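Small Warehouse & Shipping Forum > Packing and Dispatch > Overhead scanner stand next to a belt, worth it?

Started by bralska_packing
Posts: 214

We ship soft goods, nearly all of it in plastic mailers, and we're moving into a bigger unit. Right now every bag gets scanned with a handheld at a folding table. I want a fixed station beside the conveyor, with a flat pad and a post, so the bag goes down on the pad, gets read, and goes on the belt. Last month we sent out 3746 parcels and two people handled all of it.

What I'd like to know:
Does the overhead reader cope with crumpled bags?
Which side of the pad do you keep the incoming bags on?
Is a painted floor OK under this or should I pay for a proper coating?

Landlord wants an answer on the floor first.

Reply from tapegun_rita

Crumpled bags are the weak spot. Labels on boxes read first time for us. Labels on mailers get a fold through the barcode and then you're smoothing them out with your hand, at which point the handheld would have been quicker. I'd buy a second handheld and spend the rest on shelving.

Reply from Nour Chamoun

Disagree with Rita. We had the same complaint the first week and it was the lighting, not the folds. Glossy mailers under a bare tube give you a white patch right over the label. We moved the stand 75 cm down the bench and the misreads mostly stopped.

For the bags, ours wait in a crate to the left of the pad. Belt on the right. Pick up left, scan, drop right. If you put the crate behind you, you turn around for every single parcel and by the afternoon your back knows it.

Reply from dockdoor4

Left to right only suits you if the belt is on the right. Our belt is on the left and we run it the other way with no trouble. And don't use a crate, use a sloped bin. Mailers slide around in a crate and end up hanging over the front.

Reply from Rozália Sárközi

They hang over the front because people overfill it. I've used crates for years. A crate stacks, and you can carry it to the next bench.

bralska_packing, a couple of pictures of a station set out the way Nour describes. Note the ruler marks on the pad, which I would look for if you charge by size. 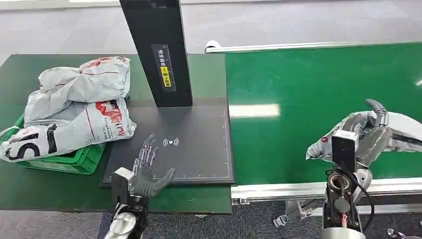
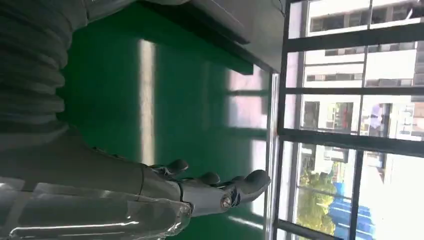

First one: crate, pad and belt. Second one: the floor.

Reply from bralska_packing

Thanks Rozália, very useful. The crate is closer to the pad than I had pictured. I was leaving a gap there for a label printer. Is the floor epoxy?

Reply from Rozália Sárközi

Looks like epoxy to me, going by the shine. I couldn't tell you the product.

Reply from dockdoor4

See the bags in the first picture? The bottom one is over the front of the crate. That's what I was talking about.

Reply from Nour Chamoun

It's two bags. Sitting there in easy reach. I don't see the problem.

Reply from tapegun_rita

What I notice is the glare on the belt. Green belt, and still a pale rectangle from the lights on it. If that was on the pad you'd be fighting it all day. So I'll give Nour the point about lighting. I still say try a second handheld first.

Reply from curus_mike

On the floor question. We had paint in the old unit and it came up wherever the pallet jack turned. The new unit got a two-coat epoxy. Quote was 879 from one firm and 701 from another for the packing area alone, and we took the cheaper one. It has held up. The downside is that it shines, and you get long streaks of light across it when the sun is low. You can see a streak like that in the second picture. Some of my people hate it. Ask for a satin finish if your unit has a lot of windows.

Also ask about grit. A smooth coating is slick when somebody walks in with wet boots.

Reply from tapegun_rita

Grit is a pain to mop. Put mats at the door.

Reply from curus_mike

Mats curl up and catch the cart wheels. We tried them.

Reply from lalla_returns

Returns person here. Whatever you buy, check that the post is tall enough. The pad can be any size you like, but if the reader is too low, a fat mailer sits too close to it and won't focus. We had a Teoh stand on loan and sent it back for that reason. Measure your fattest bag, flat on the table, before ordering.

Also leave room for rejects. We had nowhere to put a bag that wouldn't scan, so it went back in the crate and got picked up again ten minutes later.

Reply from bralska_packing

Good point on the rejects, I hadn't planned for any. So: crate left, belt right, reject tray under the bench, printer on a shelf at the back. Asking for satin on the floor. Will try the stand with our own bags before I pay for it.

Reply from dockdoor4

Sloped bin. Last time I'll say it.

Edited by dockdoor4 on 07/01/2018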